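Chapter 4
Two Arms, One Table

If you worked through the last three chapters in order, you now have one robot arm that goes where you tell it and stops when you tell it to. Good! Enjoy that feeling, because in this chapter we're adding a second arm, and for a week or so everything is going to get worse before it gets better.

I'm Nuria Lorente, and I've been running the after-school robotics club at Grerkcombe long enough to have seen every mistake in this book made at least twice (a fair number of them by me). The two-arm project is the one my students talk about years later. We call it Jugah, after a team name somebody wrote on the whiteboard one October and never erased. The task sounds like something a toddler could do: one arm starts on the left, one on the right, and they have to work together over a board in the middle of the table without bumping into each other or knocking over anything else.

A toddler has one brain running both hands, though. Our first Jugah team had two laptops, two programs and two groups of students who weren't really speaking to each other by the end of the second week. The left arm's program was lovely. The right arm's program was lovely. Put them on the same table and they both wanted the same few inches of air at the same moment, and that was the end of the afternoon. 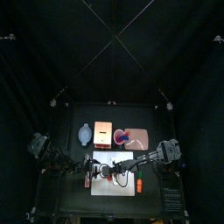
So the first idea in this chapter is shared space, and I want you to get comfortable with it before you write any code. Take a big sheet of paper and draw your table from above. Mark where each arm is mounted. Now draw a curve around each one showing how far its gripper can reach. You'll end up with two big shapes that overlap, and the overlap is where all your trouble lives. Color it in. My students use red marker, and by the end of the term the red part of the drawing is covered in so many notes that you can hardly see the red anymore.

Outside the overlap, each arm can do what it likes. Inside it, somebody has to be in charge. There are a few ways to handle that, and we'll build two of them:

Taking turns. Only one arm may be inside the shared space at a time. The other one waits at the border until it gets the all-clear. It's slow, it's safe, and it's where every team should start.

Moving together. Both arms go in at once, and their paths are planned as a pair. You need this one as soon as the job itself takes two hands - holding something with one gripper while the other one works on it, say. It's a lot more fun and it will eat your weekends.

The second idea is the home pose. You met it in Chapter 2, but with two arms it matters a lot more. Every routine starts from home and ends at home, and home has to be well outside the red area. I had a team that skipped this to save time on their runs. They did save time, right up until they pressed start with one arm parked over the middle of the board and the other one already on its way there.

The third idea is clutter. I like a table with things on it. When teams practice on a bare table they get good at bare tables, and then somebody sets down a cup and the whole plan falls apart. From the second session on, we put out ordinary stuff like bowls, boxes, bottles and trays, and we leave it all there while the arms work. Some of it is needed for the task and some of it is just in the way, and your program has to cope with both. Write down where each thing goes, too, or you'll never be able to repeat a good run. 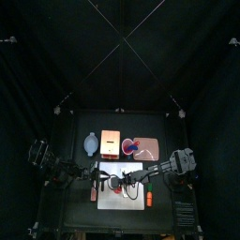 Reading time: 4 minutes

Now for the logbook, which I know is the part you were hoping I'd forget. Each run gets a number, a start time, a sentence on what you changed since the last one and a sentence on what happened. One Jugah team filled in 323 runs over a single term, and when their right arm started drifting near the end, they could page back and find the exact run where it began (a loose mounting screw, tightened in a hurry before run 288 and never checked again). The team next to them had the same problem and no log, and they rewrote their whole program looking for it. I still feel bad about that one.

We'll be using the Hotari simulator for the first half of the chapter, so you can crash as often as you like without hurting anything. After that you'll move to real arms. If your school doesn't have two, pair up with another team and share, or do the exercises with one arm and a classmate's hand playing the other. I'm serious about the hand! It's a great way to learn what waiting at the border feels like, and hands are much better at complaining than robots are.

Before you go on, you should have the following ready:

Your overhead drawing, with the shared space colored in
A home pose for each arm, tested one arm at a time
A fresh logbook, paper or digital
A partner who is willing to keep a finger near the stop button

Section 4.1 starts with the turn-taking version. Bring the drawing with you, we'll be marking it up on the first page.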